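Practice Tower for Learning PC Builds, from the Goko bench

Hi, I'm Valtteri Koskela and I sell old desktop towers to people who want to learn how a computer goes together without risking the one they need for work. I've been at it for three years and I still get a silly amount of joy out of taking a side panel off. These are used office machines, sold as learning kits, and I'd love for you to get yours properly apart (and back together again, ideally!).

What you're buying is the case, the motherboard, the power supply and the cabling that goes with them. The CPU socket comes empty and so do the memory slots, so you get to do the fun bits yourself. I keep a tray of tested processors and memory sticks on the side and you can add a set at checkout, or use whatever's rattling around in your own drawer if it fits.

The board in the tower I have open has a Dell logo printed on it, and it's a nice one to learn on because so much is easy to find. There's a long blue PCIe slot, a cream PCI slot from the older days, and a coin-cell battery sitting between the two. Blue drive bracket, blue SATA ports. I do like a bit of color in a gray box.
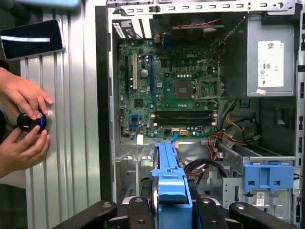 What comes in the box

- Desktop tower with motherboard and power supply fitted
- Drive bracket
- A bag of spare case screws (more than you'll need, they roll under things)
- My printed guide, Wevent, which takes you from opening the case to first power-on
- A small pot of thermal paste

No hard drive, no Windows, no keyboard or screen. I'd rather keep the price down and let you raid the closet.

Price and stock

The kit is 700 kronor, or 952 with a processor and memory set added. A Flelberg screwdriver set brings it up to 1000 even, and I think that's the one to go for if you don't own a decent small screwdriver yet. Shipping is worked out at checkout. These things are heavy, so picking up from the workshop in Cha is always welcome and I'll put the coffee on.

The next batch is due in June. I don't take deposits, just put your email on the list and I'll write when they're ready.

Getting around inside

The cables are what scare people the most on their first go, and I get it. An office tower has thick bundles of the stuff running right across it and it looks like you'd never get it all back where it was. My trick is boring but it works: before you unplug anything, take a picture with your phone, then put a bit of masking tape on each plug and write where it came from. Pull on the plug, never on the wires, and look for the little clip first. If it won't budge, you probably haven't found the clip yet!

Memory is a lovely place to start. Open the latches, line up the notch, press down evenly until it clicks. Do it a few times over. By the fourth or fifth go your hands just know how hard to push, and no video can teach you that.

Please unplug the tower from the wall before you reach in, and leave the power supply itself closed. Everything else is fair game, that one box isn't.
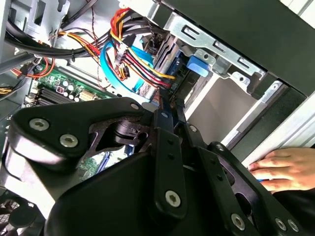
Can I turn one of these into a computer I use every day?

You could, with a processor, memory and a drive added, and plenty of my buyers end up doing just that for email and homework. I sell them as practice machines though, so please don't expect a fast one, and check which processors your board takes before you spend money on parts.

Returns

Send it back within the month if you change your mind, in as many pieces as you like, as long as they're all there. Email me first so I can give you the right address.

Page updated March 20, 2026.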